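Notebook, Pitcombe shop, bench 2
May 17, 2026
M. Motaung

Carried on with the two-arm cell for the Flornthorpe work. They make and repair music stands and practice gear, and the marking step is what they want off people's hands first. At present one person holds the part and another marks it, or one person does both with a clamp and gets it crooked. Shabalala asked us to find out which parts of that job an arm can take and which parts stay with the bench staff.

Left arm holds, right arm marks. I kept the right arm on slow speed all session. Stand, metronome and rods stay on the table as they would at the customer's bench, because their people will not clear down for every part and I don't want a cell that only works on a bare table.

Rods first. The hold is the easy half. Fingers close on the rod and it stays upright with the tip of the pen brought in from the side. The pen approach needs care: too far in and it pushes the rod, too short and there is no line. I have the approach split into two moves now, a coarse one and then a slow one for the last bit.

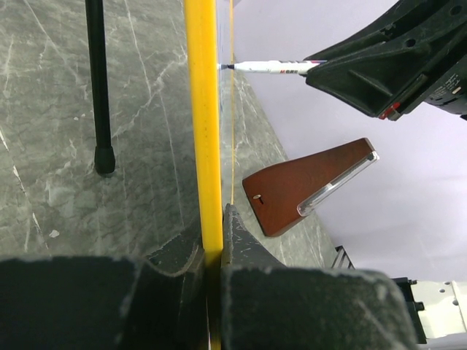

Pen height is set by hand for each part number. Flornthorpe runs 300 parts in a small batch and 900 in a large one, so one setting per batch is no trouble. Mixed trays would be. Told Shabalala to plan on sorted trays and to say so to the people who fill them, as it moves some work to the stores end. It should go in the quote as work, with a name against it.

Questions from the bench staff when they visited, copied from my loose sheet so they don't get lost:

Who stops it? Whoever is nearest. Stop button on both sides, no sign-in.
Who checks the marks? Still a person. First part off, then every 20.
What happens to the second person on the marking bench? They go to assembly, which is short. Shabalala has put this in writing for August. Two of them asked if the pay grade goes with them. I said I didn't know. Need an answer before the next visit.
Can they change the pen themselves? Yes, and they should. I'll write the steps on one page.

One of the older hands said marking was the job people did when their back was bad. I hadn't thought of that and it wasn't in anything we were given. If the light job goes to the cell, there has to be another light job. Passed on to Shabalala the same afternoon.

Next, the whiteboard. We use it for pen pressure as it wipes clean and I can run the same stroke again and again without using up parts. Left arm grips the side of the board, right arm brings the pen down to the face. 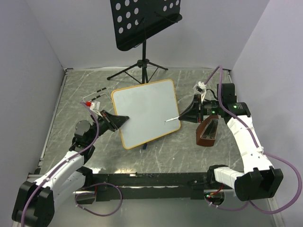

Left arm on the edge of the board, right arm with the pen at the lower right. Nothing written on it yet.

The board is harder to hold than a rod. It is gripped on one edge only, so pressing far from the grip could turn it. Start with light strokes and work outward. If it moves, try a second support before touching the grip force - the frame will mark if we squeeze it.

Settings saved under Vovau, file 600. Old file left in place until I've compared the two.

To do:
- pen change sheet, one page, big type
- cable ties on both arms, check for rubbing at the wrist
- ask about pay grade (Shabalala)
- sorted trays, get it into the quote
- spare pens, same barrel size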